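FOR IMMEDIATE RELEASE

Can a Machine Put Away the Leftovers Yet? Koval Opens Its Chore Trials to the Public

VUSUSSTEAD, 14th June. Hi, I'm Fengying Lu, I run the household program at Koval, and people at parties ask me one thing as soon as they hear where I work: when can I buy the one that does the dishes? I've been giving the same mumbly reply for years. Starting this week I get to give a better one, because we're publishing our chore trials, all of them, good and bad, on the Koval website and in person at our Vususstead workshop.

The short version is that machines can do quite a lot of kitchen work, slowly, if you're kind to them. The long version is called Zerex, and it's the reason for this announcement.

Zerex is a list of 61 ordinary chores. Pair the socks. Wipe the counter without sweeping crumbs onto the floor. Hang up a wet towel, get a jar down, find the lid that goes with the tub (a chore I fail at myself most Sundays). Daniyal Hashmi wrote the first draft in March by following his mother around her house with a notepad, and she made him take out two chores she said were just him being lazy. We try every chore in our own test kitchen, then again in a kitchen the machine has never seen, and we write down what happened. A chore counts as done when it works in both places without a person stepping in.

So where are we? As of this release, 24 of the 61 chores count as done. Another six work in our kitchen and fall apart everywhere else, which drives Daniyal up the wall! The remaining ones we can't do in any way I'd want you to watch while hungry.

The strange part of this job is which chores end up on which side. Loading cups onto a rack? Fine. Carrying a folded towel down a hallway? Fine, even a bit graceful. Then you hand the thing a food container and the whole afternoon disappears. Lids are round, they're shiny, they tilt the second you touch them, and half of them have a little tab or button that has to be dealt with before anything opens or shuts. You and I do it with one thumb while talking on the phone.

We teach the chores by doing them ourselves with hand-held grippers, so the machine learns from the same kind of fingers it's going to use. It's humbling work. I've cooked dinner for a family for most of my adult life and my first session with a pair of grippers looked like a toddler with salad tongs. Weidong Xue is much better at it than I am, and he says the trick is to stop thinking about your hands and watch the edge of whatever you're holding.
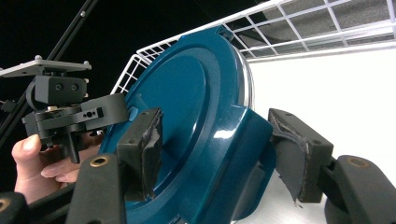 Two hand-held grippers at work on a round teal lid, one clamping it by the face and rim, the other close to the light-blue button.

Lids get their own section in the Zerex results, and I'd start there if you only have ten minutes. Our best run so far got 35 lids in a row onto the right containers in our own kitchen. Then we took the same setup over to Breviseck, where Yufang Xie was nice enough to lend us her actual home, drawers and all, and we struggled with the very first one. Lids are still in the "not yet" column. We went back and forth about whether to say that in a press release, and I won the argument.

We also hear a lot from shops and small kitchens, so a word on those. Shelf straightening is done. Wiping down a counter at closing time is done as long as the counter has been cleared first. Packing a mixed bag of groceries so the bread survives is not done, and I'd be wary of anybody who offers to sell it to you this year. Dehua Hao, who looks after our shop-floor trials, thinks bagging will come before lids. I've bet him lunch that he's wrong.

What we'd love from you is more chores. If there's a job in your house or store that you'd hand over tomorrow, send it in through the Zerex page and tell us how you do it now, including the odd bits (which drawer sticks, which pan goes on top). We'll add to the list as we go, and a chore that stops working moves back out of the done column, even if that makes our number smaller.

The Vususstead workshop will be open to visitors on weekday afternoons all summer. It's free, and you can have a turn with the grippers. Bring a food container from home if you like, the more annoying the better.

Press contact: Fengying Lu, Household Program, Koval, Vususstead
Shop-floor trials: Dehua Hao, same address

###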